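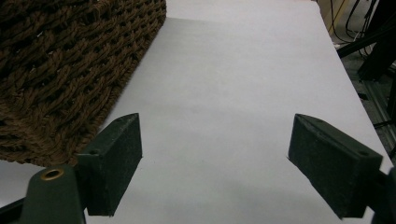

3. Preparing the Try-Out Corner
Groltent net kits are made for children's ball games in recreation halls. Before the first session, lay out the small parts on a smooth white tabletop, where dark clips are easy to find.
1. Push the two poles into the base.
2. Hook on the net, starting from the top.

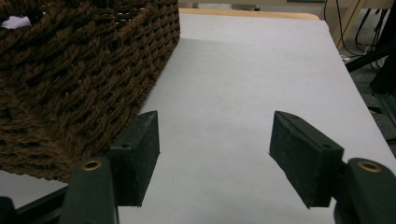

3. Tighten the straps slowly – the net must hang straight.
Note: One kit is enough for 20 players.
Caution: Do not let children pull on the poles.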